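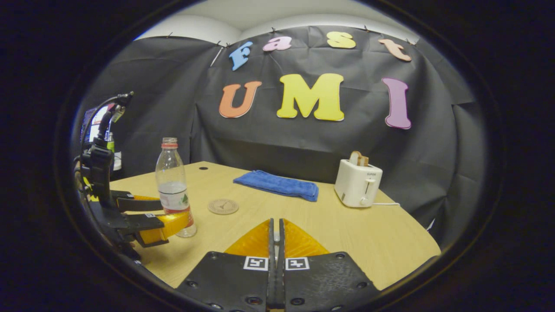 리투 라지푸트는 자기 방 책상이 나무인데도 왜 겨울이 되면 서랍이 잘 열리고, 장마철에는 뻑뻑해지는지 궁금하다고 물어 왔습니다. 서랍에 물을 쏟은 적도 없고, 고장 난 곳도 없다고 합니다. 답은 나무 속에 드나드는 물에 있습니다.

공유 310 댓글 6

나무는 왜 늘었다 줄었다 할까요?

나무는 살아 있을 때 뿌리에서 물을 빨아올립니다. 물은 줄기 속의 아주 가느다란 관을 타고 잎까지 올라갑니다. 나무를 베어 판자로 만들면 더 이상 물을 빨아올리지 않지만, 그 관은 그대로 남아 있습니다. 돋보기로 판자의 잘린 끝을 보면 작은 구멍이 보이는 나무도 있습니다. 참나무가 그렇습니다.

갓 베어 낸 나무에는 물이 아주 많습니다. 어떤 나무는 물의 무게가 마른 나무의 무게보다 더 나가기도 합니다. 그래서 목수는 갓 벤 나무로 바로 가구를 만들지 않고 먼저 말립니다. 판자와 판자 사이에 얇은 막대를 끼워 쌓아 두면 바람이 통해서 골고루 마릅니다. 큰 공장에서는 따뜻한 건조실에 넣어 더 빨리 말립니다.

그런데 잘 말린 나무도 공기 속의 물기를 다시 빨아들입니다. 공기 속에는 눈에 보이지 않는 물이 들어 있고, 이것을 수증기라고 합니다. 비가 자주 오는 여름에는 수증기가 많고, 춥고 난방을 하는 겨울에는 방 안의 공기가 건조합니다. 여름에는 나무가 물기를 머금어 조금 부풀고, 겨울에는 물기를 내놓고 조금 줄어듭니다.

어느 쪽으로 늘어날까요?

나무를 이루는 세포는 빨대처럼 길쭉합니다. 세포의 벽이 물기를 머금으면 벽이 두꺼워지지만, 길이는 거의 그대로입니다. 빨대를 여러 개 묶어 세워 놓았다고 생각해 보세요. 빨대가 하나하나 굵어지면 묶음은 옆으로 넓어지고 키는 변하지 않습니다. 판자도 마찬가지로 나뭇결을 따라서는 별로 늘어나지 않고, 결을 가로지르는 방향으로 늘어납니다.

리투의 서랍은 앞판과 옆판이 여름에 위아래로 조금 커집니다. 서랍이 들어가는 칸에 빈틈이 넉넉하지 않으면 판이 칸에 닿아 뻑뻑해집니다.

목수는 어떻게 할까요?

가구를 만드는 사람들은 오래전부터 이것을 알고 있었습니다. 넓은 나무 문을 보면 테두리가 있고 가운데에 판이 끼워져 있는 것이 많습니다. 가운데 판은 보통 풀로 붙이지 않고 테두리에 판 홈에 끼워만 둡니다. 홈 안에 빈자리가 있어서 판이 늘어나도 문이 벌어지지 않고, 줄어들어도 판이 갈라지지 않습니다. 우리나라의 오래된 장롱에서도 이런 방법을 볼 수 있습니다.

합판은 또 다릅니다. 합판은 얇은 나무 판을 결이 서로 엇갈리게 겹쳐 붙인 것입니다. 한 장이 옆으로 늘어나려고 하면 위아래에 붙은 판이 붙잡습니다. 그래서 통나무를 켠 판자보다 크기가 훨씬 덜 변합니다.

집에서 해 보기

얇은 나무 막대 두 개를 준비합니다. 아이스크림 막대면 됩니다. 연필로 막대의 둘레를 종이에 그린 다음, 한 개만 물에 담가 하룻밤 둡니다. 다음 날 두 막대를 그려 둔 선에 다시 대 봅니다. 폭과 길이를 따로 살펴보고, 손으로 들어 무게도 견주어 보세요. 젖은 막대는 버리지 말고 그늘에서 5일 동안 말린 뒤 한 번 더 대 봅니다.

뻑뻑한 서랍에는 양초를 문지르면 잘 미끄러집니다. 양초는 불을 붙이지 않고 그대로 씁니다. 사포로 갈아 내는 일은 어른과 의논하세요. 여름에 너무 많이 갈면 겨울에 서랍이 헐거워집니다.

댓글 6 공유하기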